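PRURNEL: The second of two coastal patrol boats ordered from the Gendevel yard slid into the harbor at Prurnel this morning, a little before high tide, and a good many families who have had somebody working at the yard over the years came down to the quay to see her go in. It was chilly, but the school band played anyway, and the bakery on the corner sold out of buns before nine.

The boat, which will be named Ferrand at a ceremony in the spring, is 182 feet long and will carry a crew of 13. She will now be moved to the fitting-out berth, where her engines will be run for the first time and her radios and navigation gear put in. Sea trials are expected to begin in May, and if all goes well she will join her sister ship on fishery protection and rescue duty before the summer is out. 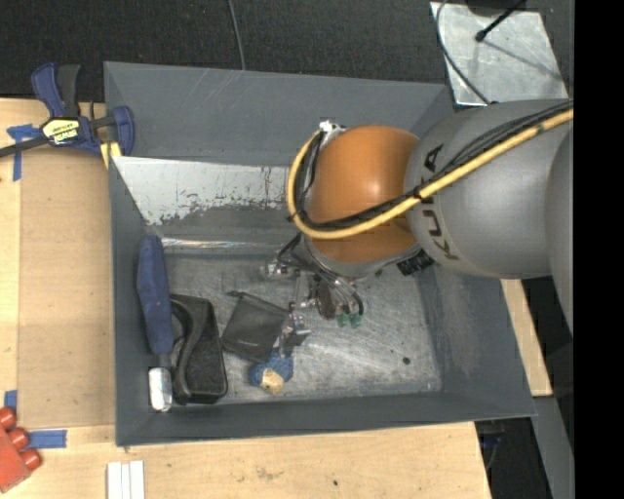 A KUKA robot arm reaching over a gray bin.

The yard, which employs 600 people in a town that is not very much bigger than that, has had some lean years, and there was a good deal of hugging on the slipway once the boat was safely afloat. Work on her hull took 53 weeks from the first cut of steel, two weeks less than the first boat needed. Trovby, the firm supplying the navigation equipment, has said its fitters will be in town from next month, so anyone with a spare room to let may want to get in touch with the yard office.

The coast road, closed overnight for the launch, has reopened in both directions. The yard hopes to hold an open day once the trials are over, and the date will be printed here as soon as we have it.

Comments (3)

harborlight: My dad welded on the old ferries there. Lovely to hear the horn go again this morning!

Two_Oars: Any word on a third boat? The yard needs more than fitting-out work to get through next winter.

pattyk: We have a room on Mill Street if the fitters don't mind a dog.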